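October, bench notes, hide glue batch 3

Soaked the Uddale granules overnight in cold water, two parts water to one part glue by weight. Started warming at 9:15.
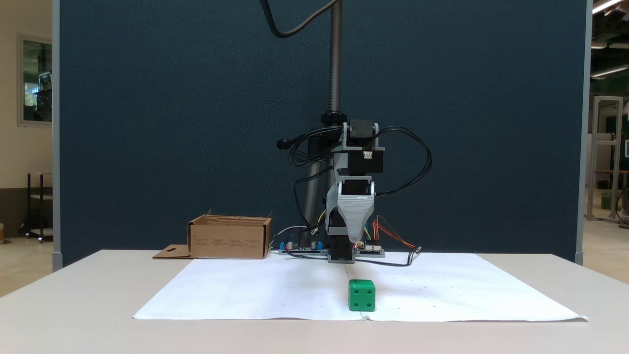 Held the pot at 60 C for the first hour, then it crept up to 64 while I was on the phone with Tatsuya. Brought it back down by taking the lid off. Skimmed twice. Color is paler than batch 2 and it smells less.

Glued up six maple lap joints, 30 mm overlap, rubbed and clamped. Open time was short, maybe a minute before it started to gel. The room was cold this morning - next time warm the pieces first. Joint 4 slid a little when I tightened the clamp, so I marked it with a pencil cross. Leave it out of the average.

Batch 2 joints came out of the clamps and went to Ardalan for pulling. He gave me two so far, 103 and 102 on his gauge. Both failed in the wood. He wants the rest left another day.

Laurențiu asked if we could add urea to slow the gel. Fine by me, but in a separate jar, labeled. I don't want it in the main pot.

Stock: 600 g of granules left in the tin. Grigore is ordering from Urkville, same grade as before.

To do: clean the brush, new thermometer clip, batch 3 out of clamps tomorrow after lunch.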